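Home Notebook Builds Parts Contact

January 3, 2021
By Unai Moya
2 min read

Dish arm, workshop kitchen

Picked up where Bonifacio left off before the break. The arm is bolted down again and the new finger pads are on. The old ones were too slick for anything glazed, so I cut a fresh pair from the Villalobos sheet and glued them overnight.

Servo limits first. Close position had drifted and the left finger was reaching the stop before the right. Re-zeroed both, then set the grip current limit to 325 mA. At the old setting the driver got warm and the fingers chattered when they held. No chatter at 325 on the bench block.

Firmware: went back to the Barkura build from the Gallham machine. The newer one drops serial packets when the wrist camera is streaming. Log buffer is now 2,000 lines, enough for a full run with the camera on.

Wrist tilt still needs work. The plan for plates is to take the rim low and bring the plate up steep before moving toward the rack, and the pose file has the tilt in two steps with a pause between them. I want it as one move.

Using the mixed plates from the cupboard and not a matched set. The bear plate is good for camera work - grey print on off-white is low contrast, and the dark navy plate is the opposite problem. 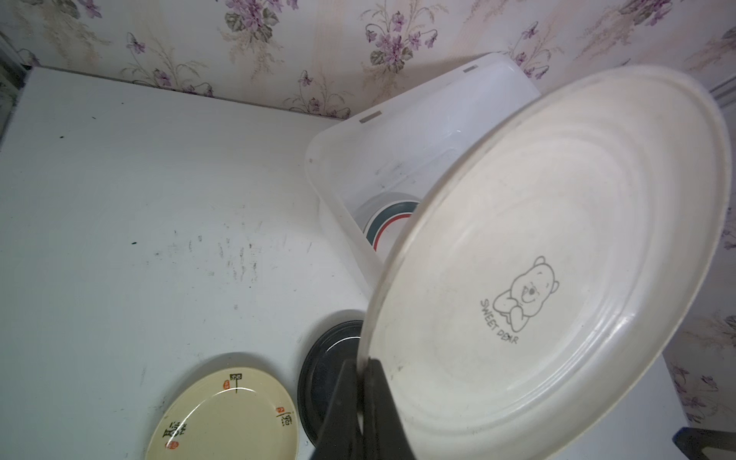
Exposure is fixed by hand for now. Auto hunts whenever a white plate fills the view, and the rim detector loses its edge while it settles.

To do:
- merge the two tilt steps
- recheck finger zero after 7 runs
- ask Trikutcombe if they have more of the M3 inserts
- Bonifacio to look at the cable loop at the wrist, it rubs on the bracket at full rotation

Left the arm parked and the supply off at the wall.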